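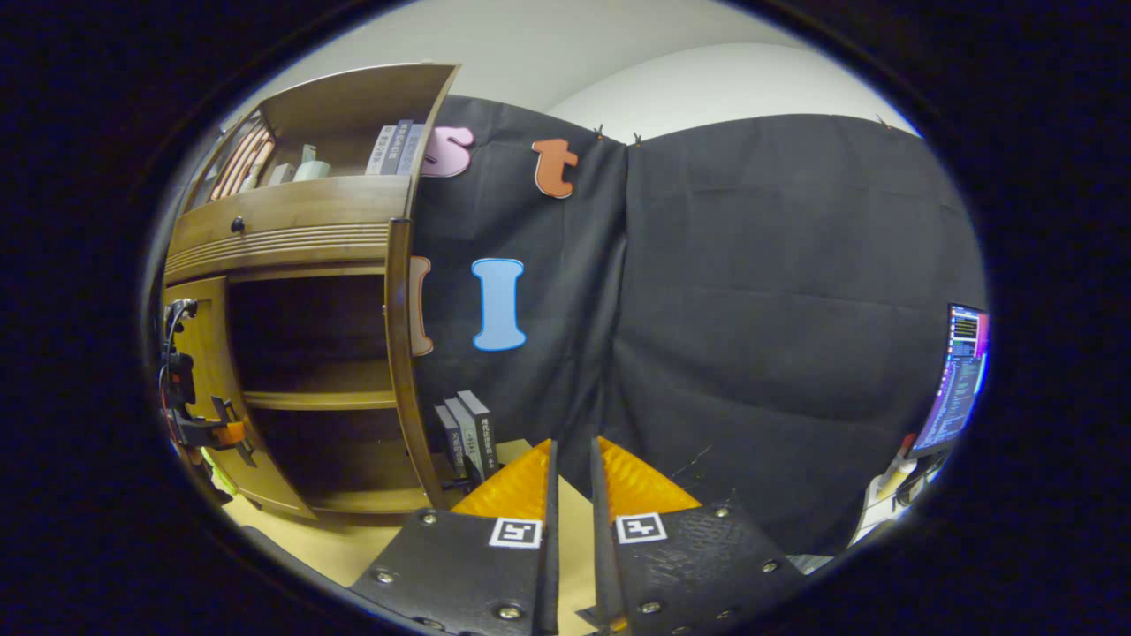

The two-fingered gripper and its printed markers, with the shelving behind.

The working group at Birkska published its code of practice for hand-held gripper tools in November, after a consultation lasting 90 days. Its lead author, who spoke on behalf of the group, described the code as a statement of what careful teams already do.

"Most of what we wrote down was habit," the author said. "The difficulty was that each site had its own habits, and a new member of staff had to learn them by watching."

The code contains 13 clauses. The one that drew most comment requires the operator to inspect the finger pads, screws and markers before each session and to record the check in writing. Respondents from Flotitz asked for the check to be made weekly. The group declined.

"A marker that is scratched or lifting at one corner can spoil a whole morning of recordings," the author said. "We were asked whether a daily check was too much. It takes 40 seconds – we timed it."

A further clause deals with the room itself. Personal papers are to be put away, screens are to be locked where their contents are private, and anyone who may be recorded must be told beforehand. The Agbenyega laboratory, which tested the draft, reported that this clause took longest to settle in.

The code does not cover fixed arms. These will be addressed in a separate document, prepared jointly with Rotunex, and the group expects to hold 3 open meetings before a draft is issued. Written comments on the present text may still be sent to the Birkska office.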